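Flostport's harbour path is open again

2021-11-03

Walkers and cyclists in Flostport have their harbour path back! The last section of new concrete opened to the public this morning, and people were lined up with prams, dogs and scooters before the barriers had even been moved.

Local paving firm Pratalis replaced 215 metres of cracked and lifting slabs between the boat ramp and Lorente Street, a stretch that had been patched so often it was hard to find any of the original surface. The new path is wider, has a broom finish for grip and finally drains toward the water (anyone who has waded through the puddle near the ramp will be thrilled about that).

"I rode it twice before work," said Trinidad Herrero, who lives just up the hill. "It's so smooth, and there's room to pass people now without ending up on the grass."

Site supervisor Boyang Ding said the crew had a great run with the weather and poured the final two bays a week ahead of schedule. Almost 300 neighbours had sent in comments on the design, and the lighter colour of the concrete was their pick.

Seats and garden beds come next, with planting to start in February. 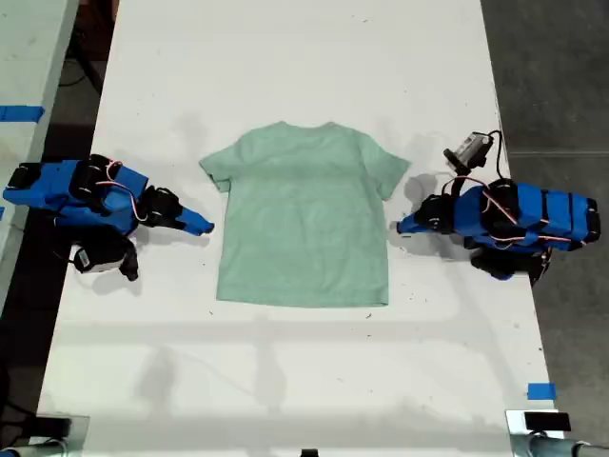 Parking and access

The boat ramp car park is fully open. Heavy vehicles are still asked to use the Trondau Road entrance while the kerb beside the path is being finished.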